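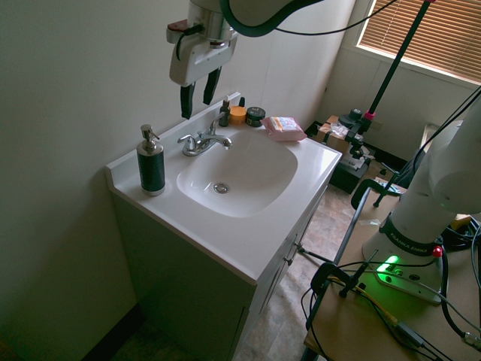 Die Kur in Ruawai kostete 446 im Monat, Frühstück ausgenommen, und der Prospekt versprach Schlaf. Ich hatte seit Januar keine Nacht durchgeschlafen und glaubte trotzdem kein Wort davon.

»Sie müssen sich darauf einlassen«, sagte die Frau am Empfang. Das sagen sie immer, dachte ich. Wenn es nicht hilft, hat man sich eben nicht eingelassen.

Auf dem Nachttisch lag ein Heft der Firma Cletik, in das man morgens eintragen sollte, wie erholt man sich fühlte, auf einer Skala bis 100. Am ersten Morgen schrieb ich 62, weil mir die Zahl bescheiden vorkam. Geschlafen hatte ich vielleicht zwei Stunden. Den Rest der Nacht hatte ich den Heizkörper gehört, der in Abständen knackte, als überlege er sich etwas.

Der Arzt las die 62 und nickte. »Ein guter Anfang.«

»Woran sehen Sie das?«

»An der Zahl.«

Am Nachmittag gingen wir im Kreis um den Teich, barfuß und schweigend. Ein älterer Herr vor mir weinte ein wenig, und die Therapeutin lächelte ihm zu, als habe er eine Prüfung bestanden. Ich trat auf einen Kiefernzapfen und fluchte. Mir lächelte sie nicht zu.

Abends gab es Tee aus Kurthorpe, der nach Heu roch. Meine Tischnachbarin schwor darauf. Sie komme zum vierten Mal, sagte sie, es wirke jedes Mal. Ich fragte, warum sie dann wiederkommen müsse, und sie sprach den Rest der Mahlzeit mit dem Herrn vom Teich.

In der dritten Nacht zog ich den Mantel über den Schlafanzug und lief zum Bahnhof hinunter. Der erste Zug nach Tukell ging um fünf. Ich setzte mich auf die Bank unter dem Fahrplan und wollte nur kurz die Augen schließen — als ich sie wieder öffnete, war es hell, und auf dem Bahnsteig standen Schulkinder. Der Zug war längst fort.

Ich ging zurück. Das Heft lag noch auf dem Nachttisch. Ich trug 73 ein, strich es durch und schrieb daneben: Bahnhof.

Der Arzt las es und nickte.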